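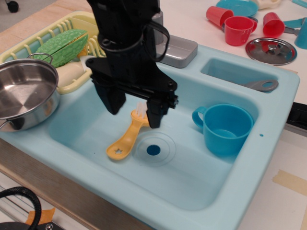
Parents in Kolholm have been asking for a toy library since the old one closed its doors, Floor Willems told the opening meeting, and many had given up on seeing it come back. Willems said families with small apartments were the ones who missed it most, as they had no room to keep every large toy a child grows out of in a season.

Kolholm, 2023-04-07. The Kolholm Toy Library will reopen to the public this month in the former grain office on Pollix Street. The library will lend toys, board games, puzzles and outdoor play equipment to any household in the town and the surrounding villages. It is run by the Owino Foundation, which also operates the homework room and the repair evenings in the same building.

The collection opens with 500 items. Most were donated by local families during a drive that began in January. The rest were bought new with a grant from Fillum, the Kolholm furniture maker, which also supplied the shelving and the low tables in the reading corner.

Members may borrow two items at a time and keep them for up to four weeks. A loan can be renewed once at the desk or by phone, unless another member has asked for the item. Membership is free for the first year. After that a small yearly fee will apply, and households that receive town assistance will stay exempt. Childcare centers and home daycare providers can apply for a group card, which allows larger loans and a longer borrowing period.
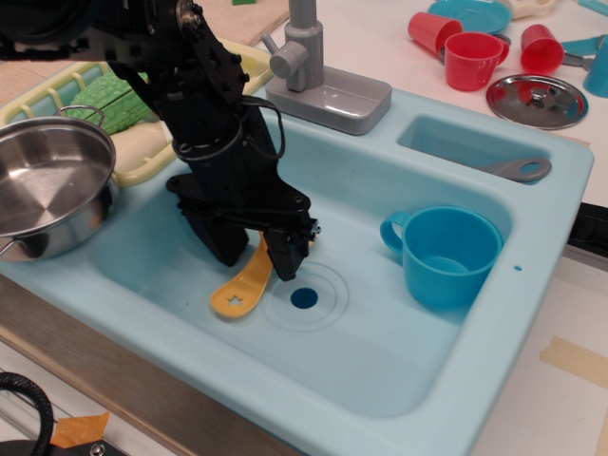
Toys are sorted by age group and by type of play. Pretend play has the largest section, with kitchens, shop counters, tool benches, doctor kits and dress-up clothes. Building toys are kept along the back wall. Puzzles and board games are stored in labeled boxes, with a list of the contents taped inside each lid. Members are asked to check the list before leaving and again before bringing the box back. Ride-on toys and other bulky items are kept on the ground floor next to the loading door and can be reserved ahead of time.

All returned items are cleaned and inspected before they go back on the shelf. Plastic toys are washed with mild soap and warm water, and cloth items are laundered. Anything with a broken part is set aside for the repair evening. Normal wear is expected and members will not be charged for it. If a piece is lost, the member is asked to report it so that a replacement can be found. Toys with button batteries, small magnets or loose cords will not be accepted as donations.

"A set like a play kitchen gets heavy use for a few months and then sits in a closet," said Zhuoran Xu, director of the Owino Foundation. "We would like it to go to the next family while it is still in good shape. People can also try something out before they decide to buy one."

The grain office dates from 1817 and stood vacant for several years before the foundation took over the lease. Work on the building included a new ramp at the side entrance, an accessible restroom with a changing table, and repairs to the original windows. The upstairs rooms are not yet in use. The foundation plans to turn the larger one into a space for birthday parties and parent groups once the stairs have been rebuilt.

The library will be open on weekday afternoons and on Saturday mornings. Hours during school breaks will be posted at the entrance. A staff member will be at the desk at all times to help with registration, which requires proof of address and takes about 2 minutes. Children are welcome to play in the reading corner while adults choose items, but must be accompanied.

Donations of clean, complete toys can be dropped off during opening hours. Large items should be arranged by phone first, as storage on the ground floor is limited. The library is currently looking for wooden train track, floor puzzles for children under four, and games with instructions in more than one language.

Requests for group cards and press inquiries should be sent to the Owino Foundation office, Pollix Street, Kolholm.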